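1/11/26
Press coding, Pinard coalition vote

Started late, scraper hung twice on the Tillman Courier archive. Paywall changed again. Got the full set in the end, 240 articles, all from the two weeks either side of the budget vote. Dupes still in there. Wire copy mostly, same text under different headlines. Decision for now: keep one per wire story, note the other outlets in column F, headline coded separately.

Tone codes for the mayor are a mess. Hollis and I disagree on almost anything that quotes an opponent. "Authoritarian" in a quote from the Fesgate list leader, paper itself neutral. I had it as negative, Hollis as none. Codebook says "tone of the article" and leaves it there. Useless.
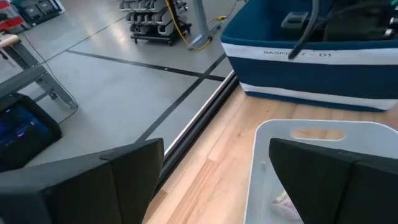

Leilani Kapoor: I'd split it. One code for what the paper says in its own voice, one for what it lets other people say. If you lump them, the Courier looks hostile just for running long interviews. Also please don't touch the pilot codes until we've agreed, I need them as they are for the reliability numbers.

OK. Split it is. Column G own voice, column H quoted voice. Op-eds by sitting politicians get H only, Hollis not happy, says the paper picked them. Fair point but we have no record of what got turned down so can't code it.

Pilot: 80 articles double coded, agreement lousy on tone, fine on topic and fine on who gets quoted first. Not going to write the tone figure here, it'll end up on somebodys slide. Redo with the split and compare.

Trouble spots so far
- sarcasm in the Jalero weekly column. Hollis reads it as praise. It is not praise
- "strongman" in headlines, not in body
- translated pieces, the word for "stubborn" comes out three different ways
- photo captions. Codebook silent. Leaving them out, ask again later

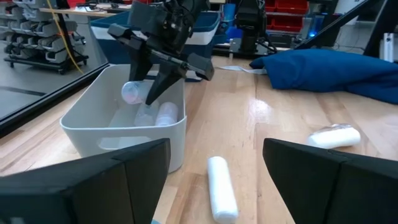
Do we count the articles that only mention the mayor in the last paragraph?
They stay in the sample, coded for topic, with tone left blank in both columns.

Went back and fixed four I'd coded the other way. Rows marked orange. Don't sort the sheet till I've cleared the colors, sorting broke the notes last time.

Abstention story is its own headache. Two members of the Fesgate list walked out before the vote, one paper calls it a boycott, another a protest, Courier says they "were absent." Thats a frame difference, not tone. Adding a code: walkout wording, free text, no categories yet.

Next
- recode 20 from the pilot, both of us, blind, with G and H
- Hollis to redraft codebook p. 4, one page max
- email Courier archive desk re access, ours runs out in March
- check whether the second Pinard vote falls inside the window, I think it doesnt

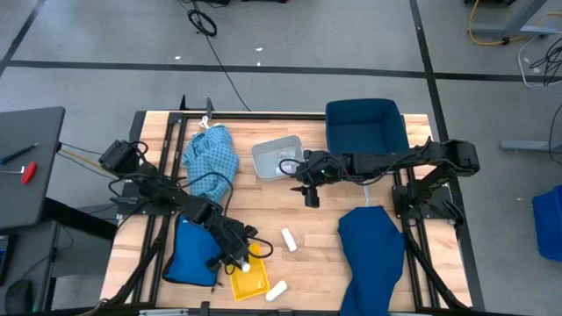
Both arms over the table, left gripper above the yellow tray.

Backup of the sheet is on the shared drive, version with todays initials. Old one renamed, not deleted.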